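Hi again, friends! I've got some news for all you game night families, and I've been itching to share it since I heard it at the library counter on Tuesday's book run, so grab your coffee and let me spill.

The Brelley library is opening a game closet in November! You'll be able to check out board games, card decks and lawn games the same way you check out books. They're starting with 57 games on the shelf, and each family can take 2 at a time and keep them for 3 weeks. No fee, just your regular card.

My kids already called dibs on Pap, which is a silly card-slapping game we learned at the lake this summer (it gets LOUD, fair warning). I'm more excited about Plodport, a slow and cozy board game where you move little boats from harbor to harbor. We played it at a cousin's house and I've wanted a copy ever since, but you know how it goes with game prices!

There will also be a shelf of jigsaw puzzles, up to 500 pieces, and those are swap style. Bring one, take one. I have a whole stack under the bed that's ready to move on to a new home.

To kick it all off, the library is hosting a family play afternoon in the big room downstairs, starting at 2. Gindamov, the little bakery next door, is sending over cookies, so my crew will be there early. Kids of any age can come, and toddlers get their own corner with chunky puzzles and blocks.

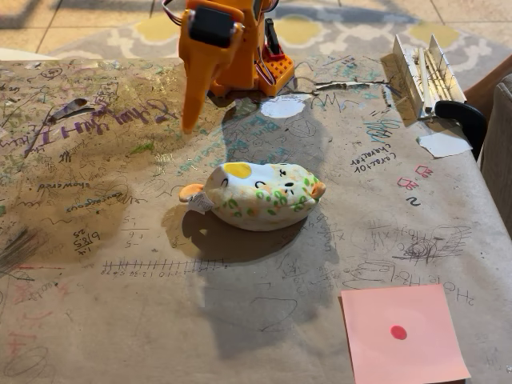 If you have games in good shape with all their pieces, the front desk is taking donations through the end of the month. I'm dropping ours off after school pickup, minus the one with the missing dice!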